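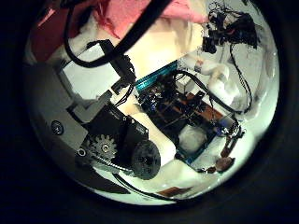
How tight should a home-built gripper close on cloth?

Tight enough that the cloth doesn't slide out when the arm lifts, and no tighter than that. On mine that's a motor current limit of 200 milliamps, with the fingers closing slowly for the last few millimetres.

It took me most of the winter to get to that number, so this post is about how I got there and what I changed along the way. The last post was about the wrist and ended with me saying the gripper was nearly finished. It wasn't.

For anyone new, Sukar is the name of the gripper. I build it on a bench at Ovora, the shared workshop near my place, and at home on the kitchen table when Ovora is shut. The job I set for it is picking up a piece of clothing by the edge and holding it out flat enough to fold. My earlier arm, Avis, was built for picking up blocks, and it was good at blocks. When I gave it a T-shirt it either missed completely or grabbed a fistful from the middle.

The first version of Sukar had hard printed fingertips with grooves across them. I thought the grooves would bite into the fabric. On denim they did. On anything thin the cloth went flat across the grooves and slid straight out. I then tried gluing bits of bicycle tube to the tips, which gripped well for an evening and peeled off the next morning.

After that I ordered rubber sheet from Sarantis, a small supplier that will sell you offcuts. It comes in a few hardnesses and I bought the three softest. The softest one was too soft. It folded under itself when the finger touched the table and then stayed folded. The middle one is what I'm using now. I cut it with a craft knife and a steel ruler and stuck it down with contact adhesive, leaving it overnight under a clamp. Roughing the plastic up with 80 grit first made a big difference to how well it stuck.
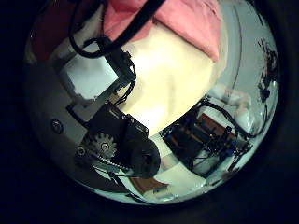
The next problem was backlash. With blocks you can ignore it, as the block pushes back hard and takes up all the slack. Cloth hardly pushes back at all. The controller thought the fingers were closed when there was still a gap between them, and thin material fell through the gap.

I went through the usual things. I shimmed the motor mount with a strip cut from a drink can, which brought the gear in closer, and that took out most of the play. It also made a horrible noise at one end of travel, so the shim came out and I filed it down and put it back. I did that three times. If I were drawing the mount again I'd slot the holes so the motor could slide, and I probably will when I next have a reason to reprint it.

What's left of the backlash I handle in software. The fingers always approach from the open side, and they always go past the target by a small amount until the current rises. The position reading doesn't decide when to stop any more. It only raises an error if the fingers have gone further than they should be able to.

The code for this is not clever. It reads the current, averages the last 9 readings, compares the average to the limit and stops the motor. I started with 20 readings in the average and it was too slow to react, so the fingers would squash down hard before the stop came through. With fewer than 9 it stopped on noise, usually before it had touched anything.
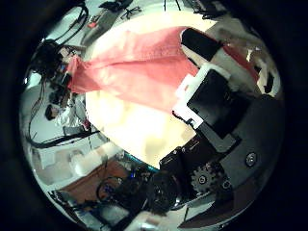
Holding cloth turned out to be a different job from grabbing it. The weight isn't the trouble. A single layer of cotton weighs very little, but once you pull it out sideways the load is all along the face of the pad and the rubber starts to creep. The way round it is to get a bit more material in between the fingers, enough to make a small fold, like the one in the red cloth just under the upper pad. A bare edge will hold if the arm moves gently. A fold gives you some margin, and it also gives the current reading something to respond to.

To get the fold I have the lower finger slide along the table for a short distance before the upper one comes down. The tabletop matters more than I expected. On the smooth bench the cloth just travels along with the finger and you end up chasing it. On bare wood with a bit of grain it stays put long enough to bunch. I considered putting a mat down, but I'd like this to work on ordinary tables, so I've been adjusting the slide speed for each one and writing it on masking tape. It isn't a proper solution.

I ran a long test in October, one garment, picked up from a dropped heap each time. I left a script logging every attempt and it got to 281 before a wire came off the motor connector. Most of the failures were in two groups. One was seams, where the pads sit on the thick part and don't close on the thin part next to it. The other was anything with a hem that had curled under. I haven't done anything about hems yet.

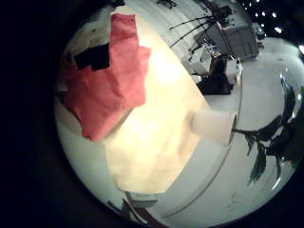 The wire coming off was my own fault. I'd used the thin stuff from the parts drawer and bent it too sharply where it leaves the connector, and after enough opening and closing it broke inside the insulation. It's now silicone wire with a loop of slack and a cable tie holding it to the bracket. If you are building something similar, do that part first. I lost an entire afternoon looking for a software bug that was a broken strand.

A few things I'd like to sort out before the next post. The current limit should really change with the fabric, and at the moment I change it by hand in a text file. A towel wants more than a shirt does. I'd also like the pads to be replaceable without a scraper, maybe a thin plate with the rubber already on it and a couple of screws through the back. I have a drawing of that but I haven't printed it.

A couple of people have asked for the files. The finger and mount drawings need cleaning up, the hole sizes in particular, as I drilled several of them out by hand and never went back and corrected the model. Once they match what's on the bench I'll put them up with the code. The electronics I'd rather leave out for now, as I'm going to change the motor driver and don't want anyone copying the old one.

Next up is the second half of the job, letting go of the cloth without dragging it. At present the rubber sticks slightly when the fingers open and pulls a corner back with it. I'm going to try dusting the pads with talc, and if that's no good I'll go back to the harder sheet from the same order.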